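Filed under: Home & Storage > Vanity & Bath > Reader Reviews

Benar wooden makeup tray — three compartments, one long and two short

Quick one tonight, need to get this up before bed. Bought the Benar in December with my own money. $22 on sale, back to full price now I think. Have used it every morning for nearly 16 weeks so it's had a fair go.

Why I wanted it: my makeup lived in a zip bag. Everything at the bottom of the bag, always. Powder on everything. Had a Kvam acrylic organizer before that and hated it — tall, tippy, showed every fingerprint. Wanted something low and flat. Wood if possible.

What you get. A light wooden tray with thin wooden partitions. Long compartment across the top, two smaller ones side by side under it. No lid, no drawer, no felt. Came wrapped in paper, no splinters, one slightly rough corner that I sanded down in a minute with a nail file.

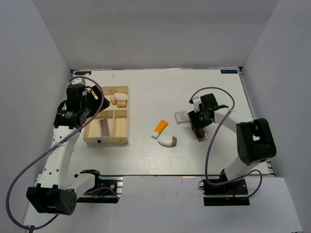

The long slot is the best part. Brushes, pencils, mascara, all lying flat, all reachable. Mine's a mix of full size and travel brushes and the full size ones fit fine, except one big fluffy powder brush that has to go in at a slant. Fine.

The two small ones took me longer to figure out. Started with lip stuff left, face stuff right. Didn't work, too many lip things (my problem, not Benar's). Now it's daily stuff left and everything else right, and the everything else side gets a clear out when it won't take any more. Compacts stack okay. Tubes roll around a bit if the section is half empty.

Partitions are thin. Good for space, but I wouldn't lift it by them. Mine are glued and one had a tiny bit of play in it from the start. Hasn't gotten worse.

Cleaning — meh. Bare wood and makeup don't mix well. Foundation drip left a mark in the first week and it's still there. Loose powder gets into the corners and you need a dry toothbrush to get it out. I ended up cutting a peice of shelf liner for each section and now I just pull those out and rinse them. Should of done it day one.

Before you load it, dump the whole bag out on a table and go through it. I found stuff I'd forgotten I owned. Sponges I'd keep out of the tray until they're totally dry.
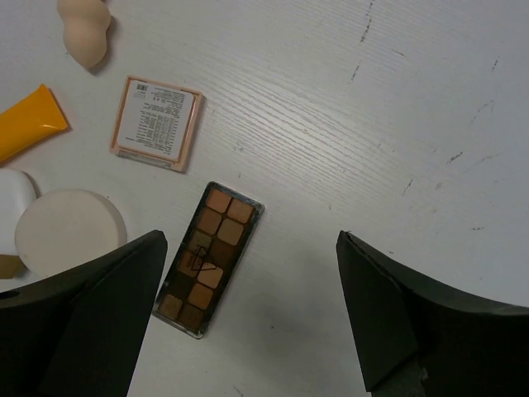 Sort first, then fill: blending sponge, yellow squeeze tube, powder compact face down, eyeshadow palette.

Palettes depend on size. Small ones go in the long slot no problem. My biggest one sits on top of the whole tray like a roof and I move it every morning, which is annoying but I'm not buying another tray for it.

Compared to the Brinholm one my sister has: hers is 2 sections only, heavier, nicer finish, $19. If you own less than I do get that. The Benar holds more small junk.

Would I buy again, yes at $22. Full price, maybe wait for a sale. Loses a point for the bare wood.

4 out of 5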